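Community Hall > Fernthorpe > Minutes

Fernthorpe Hall Kitchen Group, 13 March 2026

Urs Mayrhofer welcomed everyone warmly and thanked the six who had come out in such heat. The balance stands at $2,877, and we were all rather pleased with that. 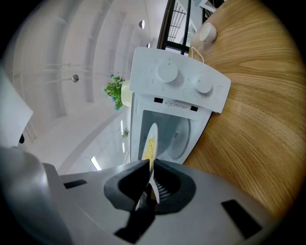
Shared suppers will carry on until August, with a new roster on the corkboard. We had a good long chat about what people like to bring, and it was agreed that anything on an oval plate, like the white one going toward the microwave with its heap of yellow food, should carry a name on masking tape underneath, please!

Urs has a quote of $177 from Imhof for new tap washers and fitting. Moved and carried, with much relief.

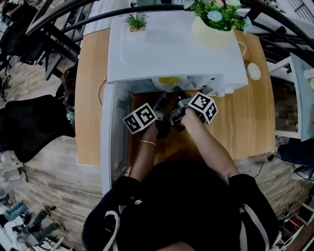

Who holds the spare key over Easter?

Urs will keep it, and he's happy to be rung any time before eight.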